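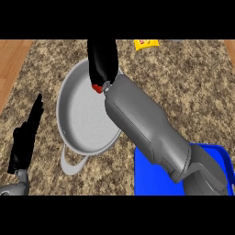
Washing up straight after cooking, or let the pan soak?

tarkeo_kitchen
Hello all. My flatmate and I have the same argument every evening, so I would like to hear other opinions. I was taught to leave a pan with warm water and a drop of soap for 60 minutes, and then it cleans easily. He says this is only laziness with a nice name. We are four people in one small kitchen in Sutdale, so the sink is always full. What do you do at home?

NicAodha
Your flatmate is right, sorry. In a shared house a soaking pan is a blocked sink. I wipe mine with paper while it is still a bit warm and wash it before I sit down to eat.

plumjam4
And then you eat cold dinner? No thanks. I soak, but on the bench, never in the sink. Nobody has complained yet.

tarkeo_kitchen
The bench is a good idea, but ours is very short. There is already a kettle, the bread and a Bodum coffee press which nobody wants to put away.

NicAodha
So put the coffee press in a cupboard and you have your place.

oldgreycolander
It depends what was cooked. Egg and porridge need cold water, because hot water makes them stick harder. For burnt rice I boil a little water with 2 spoons of baking soda in it. Please do not soak cast iron at all, whatever colour the enamel is outside.

plumjam4
Enamelled is fine to soak, I have done it for years. Bare iron, I agree with you.

oldgreycolander
We will have to disagree. My rim went rusty where the enamel was chipped.

tarkeo_kitchen
Thank you, I will try cold water for the porridge tomorrow. The coffee press I must first discuss with its owner.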